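Print this page | E-mail this to a friend

Write the stop rule first

Everybody in home robotics wants to talk about success rate. Fine. I want to talk about the other sheet, the one that says what the robot is allowed to do when things go wrong, because most groups don't have one. Or they have one and it's four lines somebody typed in July before a demo and never opened again.

I've read a lot of these now. Talura has a good one. Plavis has a long one, which isn't the same as good – 31 pages, and the part on dropping things is a single paragraph that says "avoid". Avoid how? With what limit? Who signs off on the limit? No answer. And this is a company that wants its arms in kitchens.

My argument is simple. Before you tune anything, before the first run, write down three numbers. How hard the gripper may squeeze. How fast the arm may travel while it's holding something. How long it may hold on with no plan before it has to put the thing down. Then make simulation obey the same numbers. Same ones. No loose setting "just for sim".

That last bit is where I lose people. Simulation is cheap, plates don't break, why slow down? Well, becuase the habits carry over. A policy that learned it could clamp on to ceramic like a vise will try it on a real plate, and then you're sweeping. Golotlow ran 425 simulated episodes with no force cap at all and reported the lot as passes. Passes of what?

Take an ordinary tidy-up task, rendered. White ceramic plate up on its side against a black gripper finger, wicker basket on the rug, cutting board lying flat. Nothing exotic. Every item in a job like that needs a line in the rules, and the plate needs a different line from the cutting board.

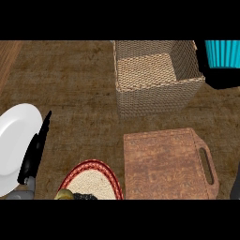 Fengying Zhong wrote to me after an earlier draft of this went around, and she disagrees. Her view is that fixed limits set too early just freeze bad guesses in place, that a team should run loose first, collect the failures and set the cap from what they see. She also said a grip limit without a friction figure next to it is meaningless, and that I of all people should know it.

Second point, yes. Taken. Put the friction figure in. Put the object weight in too while you're at it.

First point, no. Teams that say they'll set the cap later set it to whatever they already have. I've watched it happen. The Lei draft started at 40 newtons, somebody's runs needed more, and the next version said 65. No test behind the change, no note, no name. If the number had been argued over at the start, there'd at least be a paper trail when it moved. Guess early, guess low, write down who changed it and why. That's all I'm asking for.

Also – and this is a smaller gripe – logs. A rule nobody checks against the log is decoration. Every run should end with a line saying whether a limit was hit, not only whether the task got done. A task finished over the limit is a fail. Count it as a fail. Your chart will look worse for a while, and your funders may grumble, and you can send them this page.

What about clutter? Same rules. Floor objects close together means slower travel, and slower should be a number to, not a feeling. Talura ties speed to the nearest obstacle and I'd copy that word for word if they'd let me.

I'll post my own sheet once I've fixed the section on handing things to people. It's bad right now. Comments welcome before then, especially from anyone who's had a cap written into a purchase contract and seen it hold up.

Contact | Copyright, all rights reserved | Back to top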